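3.2 Table surfaces and how people use them

We were delighted by how much the table itself shaped the way our participants sorted their things. Across 300 tidying sessions, people who began at a dark or heavily patterned table tended to spread items out to the edges and lose track of the small ones, while those at a plain, light table built tight little groupings and kept returning to them. Mei Begay, who coded the Katora sessions, noticed the effect in June, well before we had planned to look for it, and her notes became the basis for the surface categories used in the rest of this paper.

Surface colour was the variable we had given the least thought to, and it has become our favourite. Almost 1000 placements were coded for the distance between an item and its nearest neighbour, and 975 of these were kept after the second pass. Following the Nguyen-Tran scheme, we assigned each table to one of 2 groups, light or dark, going by overall tone and ignoring wear. The pale beige tabletop in Figure 1 belongs to the light group, and we treat its tone as the reference when judging borderline greys and honey colours. Tables with a cloth or placemat were coded by whichever covering took up the larger share of the working area. Lamps and window light shifted the apparent colour a good deal, so both coders judged every table in daytime and again in the evening.

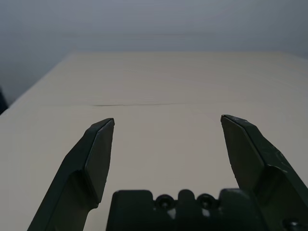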